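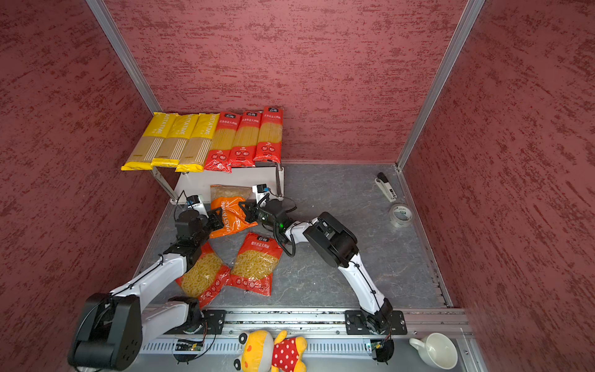
Home Learning Support Program: Progress Report for the Second Half of the School Year

Prepared for: the Fitzsimmons Family Learning Fund
Prepared by: the program coordinator, Catance Home Educators' Network
Period covered: from the winter break until the end of April

1. Where we are now

I am pleased to report that the program is still running in both of its parts, the lending library and the Tuesday writing group. The first part is ahead of the plan which we sent with our application. The second part is behind it, and I will explain this in section 3.

The money from the Fund arrived on time and the first payment is now spent, except for a small amount which I kept back for postage. We have not asked for any change of budget until now, but there is one request at the end of this report.

For the new members of your board, I repeat shortly what the program is. Families in Catance and the townships near it who teach their children at home can borrow a full writing or spelling course for one term, with the teacher's book. Before, most of them bought a course without seeing it, and if it did not suit the child it stayed on a shelf. These courses are expensive for a family with one income. With the library they can try, and bring back.

2. The lending library

We now have the spelling courses for all levels from beginner until the end of primary, and the writing courses for the middle years. The grammar books for older students are ordered, but the supplier has moved its warehouse and our order was divided in three parcels. Two parcels have come. The third one has the answer keys in it, so the books from the other two can not go out yet in a useful way.

The most borrowed item is still the self-paced spelling set. Parents tell us that the child can sit down with it alone while they work with a younger one, and this is for them the main reason. The least borrowed is the handwriting program with the large wall charts. I believe the charts are the problem. They are too big for most kitchens, and a family in a rented house does not want to put them on the wall. I have cut one set into pages and put them in a binder, and this binder was borrowed immediately.

Loans are recorded in the Gatska catalogue software, which we chose in the autumn. It does what we need. The one weak point is the reminder message. It sends the reminder on the day when the book is due, and not before, so many families receive it when they have already no chance to come in. Calum Dow has written to the company about this. In the meantime he sends a reminder by hand a week earlier, and the late returns have become less.

Damage to the materials was small. One teacher's book was left in the rain and had to be replaced. The family offered to pay and I accepted half of the price. Some of the letter tiles from the beginner spelling set are missing, as we expected, and we bought a spare bag from which we fill the boxes again.

A library day now goes like this. The door opens at half past nine. Returned sets go first on the long table and are checked against the list inside the lid, then they get a green card and go back to the shelf. Families who come from farther away may telephone and have their set put aside. We had at the beginning a rule that one household may have one set. I changed it to two sets after some discussion with the parents, as many of them teach children of very different ages.

3. The Tuesday writing group

This part is slower than I promised and I want to be open about it.

The plan was for two groups, a younger one and an older one, each with its own leader. The younger group started on time and is going well. They work from short source texts: the children read a paragraph, take a few key words from each sentence, close the text, and tell it again in their own words, first aloud and then on paper. The children who were afraid of the empty page have now something to begin with. One girl who refused to write more than a line in the first weeks has written a full page on the Arctic hare and read it to the others. Her mother asked for a copy of the method so she can use it at home for science too.

The older group did not start until the middle of the period. The leader we had found took a full-time position in another town, which is very good for her, but it left us without a person who knows the course. I have tried to lead it myself for some weeks. My written English is good enough for this report, I hope, but I did not feel it was right that I correct the style of teenagers who have spoken the language since birth. In the end we found a retired secondary teacher from Grelusach who comes by bus, and the group began again with her. We pay her bus ticket from the travel line.

As a result the older students have finished the units on summary and description, but not the unit on the essay, and the essay is what they need for their portfolios. The teacher believes they can complete it if the group continues for a few more weeks after the normal end of term. She is willing. The room is also free.

4. The building project day

In our application we promised one day in each term where the writing is connected with something made by hand. For this term the theme was chain reactions. Children worked in teams with string, cardboard tubes, dominoes, marbles and what they had brought from home, and each team had to make a machine that rings a bell at the end. Before they could build, they had to write the steps in order, and afterwards they had to correct their text so it agreed with the machine which they really had made.

I think this was the best writing lesson of the whole period. The words "first", "then", "when" and "so that" suddenly had a purpose. Several of the boys who find the spelling course boring argued a long time over whether a marble "hits" or "pushes" a domino.

What did not work so well was the time. We planned the morning only, and the teams were still building at noon, so the final texts were written at home and a part of them never came back to us. Next time it must be a full day, or the machine must be smaller. Also we should have had more adhesive tape. The materials for the day were paid from the activities line and stayed under the amount.

5. Money

The Fund's grant for this period was $2,104. It was used for course materials, the yearly fee for the catalogue software, the travel of the teacher, and the project day. The receipts are sent separately by post in the brown envelope, in the same order as the lines of the budget.

The course materials cost more than planned, roughly $300 more, mainly from the freight and from the replaced teacher's book. I covered this from the line for printing, where we spent very little. The publisher allows families to copy the student pages at home, and most of them prefer it, so we did not need to print them. If the board does not agree with this change between the lines, please tell me and I will look for another solution.

6. What families tell us

We asked parents to fill in a short form when they return a set. Not everyone does it, and those who do it are perhaps the most satisfied ones, so I ask you to read this with some care. The remarks we see most often are that the trial saved the family from a purchase which would not have suited them, that the teacher's book is at first hard to understand, and that they would like one term to be longer.

The second remark is important. The writing course is made for a parent who watches the training videos before, and these are many hours. Parents with small children do not have them. Calum Dow has begun to make a starting sheet for each level: what to read before the first lesson, what to leave for later, and which pages to mark. The sheets for the two lowest levels are ready and lie now in the boxes. He would like to finish the others over the summer.

One father wrote that his son now corrects the signs in the hardware store. I do not know if the store is happy.

7. Plans for the coming period

Complete the essay unit with the older group.
Put the grammar books into circulation as soon as the answer keys arrive.
Finish the starting sheets for all levels.
Hold the next project day as a full day, with maps as the theme.
Extend the loan time by two weeks for families who live outside Catance.

8. Our request

We would like to ask the board for permission to use what remains from the printing line for 5 additional sessions of the older writing group. This would pay the teacher's travel and the heating of the room. It does not need new money from the Fund. The teacher must know before she makes her summer arrangements, so an answer by e-mail before your next regular meeting would help us very much.

The copies of the children's texts from the project day, with the permission of the parents, are in the same envelope as the receipts. Please send them back after reading, as the children want to keep them for their portfolios.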